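打印本页 | 用电子邮件发送

共享工坊里给桌面机械臂加装腕部相机并采集抓取数据

适用范围:已经能正常运动、装有两指夹爪的桌面机械臂。本文用的是 Flosero 桌面臂和 Trolico 的 USB 小相机,换成别的型号,步骤大体相同,支架尺寸要自己量。

需要准备的东西

Flosero 桌面臂一台,夹爪已装好
Trolico 小相机一只,带锁紧圈的镜头
打印支架一件,M3 螺丝若干
USB 延长线、扎带
白色台面和挡板
若干抓取物:水果、小筐、杯子都可以

一、装支架

先断电。把机械臂摆到腕部朝前、夹爪水平的姿势,用手托住前臂再拧螺丝。支架装在夹爪底座的上方,相机镜头朝指尖方向。镜头到指尖的距离我们做成 66 毫米,再近的话对焦范围不够,再远则容易在翻腕时碰到前臂。

螺丝先不要拧死,留一点活动量,等看到画面以后再调角度。

二、走线

相机线沿前臂外侧走,每个关节处留一个松弛的弯。扎带只扎在连杆上,不要跨关节扎。走完线以后断着电,用手把每个关节慢慢转到两端极限,看线有没有绷紧或者被夹住。腕部旋转那一节最容易出问题,留的余量要比看上去需要的多一些。

三、调角度和对焦

上电,打开预览。夹爪张到最大,调支架角度,直到两个指尖都在画面下半部分,指尖之间能看到台面。指尖不进画面,后面的数据基本没法用,看不出夹爪和物体的相对位置。指尖太高也不行,会挡住要抓的东西。

对焦以指尖前方的物体为准。拧好以后锁紧镜头圈,再把支架螺丝拧死。曝光和白平衡都改成手动,白色台面会让自动曝光来回跳。

四、布置台面

台面用哑光白板,后面和侧面各立一块白挡板。亮面板会反光,不建议用。灯只开一侧,影子方向固定,不同批次的画面比较容易对上。工坊里窗户多的话,傍晚以后采集省事一些,白天要拉帘子。

台面要擦,但不用追求一点痕迹没有。轻微的污痕对训练影响不大。

五、摆放物体

第一批物体选形状差别大的。我们用的是编织筐、柠檬和葡萄。柠檬表面硬,形状规整,适合调夹持力;葡萄形状不规则,串和串之间差别也大,适合放在后面做。物体之间可以靠得近一些,也可以一部分被别的东西挡住,但要给夹爪留出下降的空间。 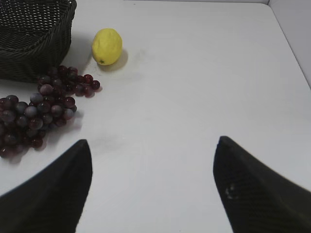
图 1 腕部相机画面:夹爪张开,前方为编织筐、柠檬和红葡萄

检查画面时看三件事:两个指尖是否都完整,物体边缘是否清楚,影子有没有重到盖住物体轮廓。筐或葡萄有一部分出了画面不要紧,下一个姿态会拍到,目标物本身要在画面里。

六、设定夹持力

控制程序里的夹持电流上限先设为 300 毫安,从柠檬开始试。夹不住就每次加一点,夹起来以后停住几秒,看有没有下滑。葡萄单独存一组参数,从更低的值往上调,夹的位置选在果粒密的地方。

指尖如果打滑,先擦指尖,再考虑加力。

七、采集

每条轨迹从同一个起始姿态开始,夹爪张开。遥控操作用 Lesar 手柄,动作放慢,接近物体前停一下。目标物放进筐里、夹爪松开并退回,算一条结束。中途碰倒东西或者掉落的,不要删,另存一个目录,以后做失败样本用。

每采完 6 条就换一次摆法,筐也要挪。只挪水果不挪筐,模型很快会记住筐的位置。我们第一轮共采了 41 条,能跑通训练流程,抓取效果还要靠后面补数据。

八、常见问题

画面每隔一阵卡住:多半是延长线的问题,换短线,或者换带供电的集线器。
指尖位置慢慢偏了:支架螺丝松了,重新对一遍角度,偏移之后的数据单独放。
物体颜色前后不一致:白平衡没有锁住,或者有人动过灯。
退回时带倒小筐:退回路径先抬高,再横移。

支架的模型文件放在 Ó Súilleabháin 工坊的共享盘里,文件夹名是“腕部相机”,十月更新过孔位,旧版打印件要扩孔才能用。

打印本页 | 用电子邮件发送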